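Hellier Teaching Kit for Remote and Hand-Guided Demonstration

Made by Zupan — ships with both leader handles, wrist mounts and the Stokow recording software

We built the Hellier for people who know a chore by heart and would like to pass it on to a robot without writing a line of code. You hold the two leader handles, the arms follow along, and every move you make is saved as a demonstration you can replay, trim or throw out. If you'd sooner stand next to the robot and push the arm through the motion yourself, there's a release button on each wrist for that, and you can switch between the two whenever you like.

The handles weigh very little, and we're rather proud of that. Malsha Matubbar, who looks after our customer training, has spent whole afternoons on them and still had the patience to show newcomers how it's done.

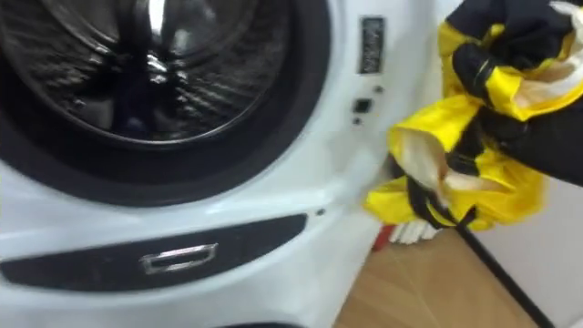 Soft things are where a good handle earns its keep, and laundry is the task we get the most calls about. A shirt or a jacket never hangs the same way twice, so the operator has to feel out a grip and adjust as the cloth shifts. Slippery fabric held right up against the front of a washer, with a thin black strap or cord dangling below the folds, is a lovely thing to practice on — go slowly, keep an eye on the loose end, and bring the bundle to the door in one smooth sweep if you can. Zawadi Owino wrote our laundry lesson, and she suggests recording 40 demonstrations with one garment before you bring in a second.

What comes in the kit

Two leader handles with finger triggers
Two wrist mounts with hand-guiding release
Foot pedal for starting and stopping a recording
Stokow software, with room for 200 saved demonstrations per project
Printed lesson book, 38 pages

The foot pedal can be swapped for the Gunatcombe desk switch if you prefer to work sitting down. Please tell us when you order, as the cables are different.

Setup help is included with every kit, and we're happy to go over your first recordings with you by phone or video call.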